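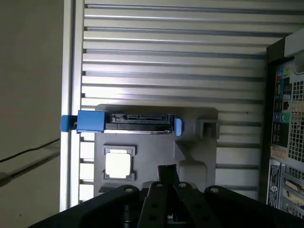
Workshop Builds > Robots and automation > Drive fixture, version whatever we're on now

slowsolder
Posted 30/11/2018

Progress, of a sort. For anyone who missed the last thread: a few of us at the Partington shared workshop are trying to get a pair of arms to put an old desktop back together. CPU, memory, hard drive, in that order, from a printed tray at the side. The tower lies flat on the extrusion table with its side off and its dignity gone.

The drive is the part I'd like opinions on. It sits in its blue carrier on the tray with the connector edge showing, and the gripper is supposed to come in, take hold, lift, swing across and drop it into the cage. My success rate on the full sequence is 242 out of 400. I kept a tally on the back of a takeaway menu, so treat it as peer reviewed.

Most of the failures are at the pick. The jaws close a shade off centre, the carrier twists, and by the time it gets over the case it's crooked enough that the cage won't have it. I've added chamfers to the tray. I've slowed the approach. I've spoken to it firmly.

What would you change first?

plondivton_pete
Reply

The fingers. Metal or hard plastic straight onto a smooth carrier is asking for trouble. Stick something soft on them and let friction do the thinking.

wuvatgate
Reply

Disagree with Pete, as is traditional. Soft pads hide the problem. If the part isn't where the arm thinks it is, fix where the part is. How much slop is in the pocket?

slowsolder
Reply

2 mm side to side. I know. I printed it that way so I could get the drive in by hand without swearing, and that turned out to be the wrong person to design for.

wuvatgate
Reply

2 mm! You could park a bike in there. Take that out and come back to us.

plondivton_pete
Reply

And then the first time the carrier is a hair out it jams in the pocket and the arm picks up the whole tray. Ask me how I know. Keep some slop, lead the part in with a taper, pad the fingers.

slowsolder
Reply

Went with Pete on the pads, mainly because it took ten minutes and the reprint takes all night. White pads, stuck on with the good tape. I then ran a batch of 30 and it dropped one. One! I had to go and make a cup of tea. 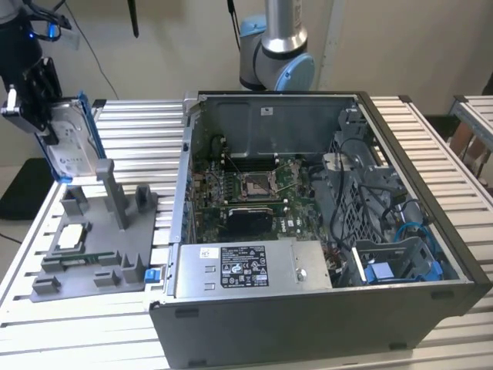 So the grip is much better, and naturally this has only moved the trouble along. With the drive held square I can now see that my drop-off point over the cage is wrong, and has been wrong since March. The arm was picking crooked and placing crooked and every so often the two cancelled out. A fair few of my 242 were luck.

The second arm is meant to steady the case while the first one pushes. At the moment it mostly hovers about like a relative at a barbecue.

trornport_tinkerer
Reply

Lurker here, hello. Daft question perhaps, but why is the drive going in last? I'd do it before the memory. If you fumble a drive over an open board with the socket lever up, you're going to bend pins, and those are no fun to straighten.

slowsolder
Reply

Not daft at all. The order came from how I'd do it by hand, and I've never thought about it since. The board is from the scrap pile so I've been careless with it. The lever is only up because the CPU is next door in the tray waiting its turn.

plondivton_pete
Reply

I'd leave the order alone. Change one thing at a time or you won't know which one helped.

wuvatgate
Reply

He changed one thing at a time and discovered his numbers were a coin toss in a hat. Reteach the drop-off, reprint the pocket, do both tonight. Life is short.

trornport_tinkerer
Reply

For the drop-off, I'd jog it down by hand with the drive already sitting properly in the cage, close the jaws, and save that as your end position. Then work backwards up and out. Much easier than aiming at a hole from above.

slowsolder
Reply

Oh, that's good. I've been aiming from above like a seaside grabber machine all this time. Will try it tomorrow if the table's free.

wuvatgate
Reply

And the 2 mm?

slowsolder
Reply

Pocket is reprinting now with 0.5 mm and a taper, so you're each half right and can stop messaging me separately.

plondivton_pete
Reply

The taper was mine.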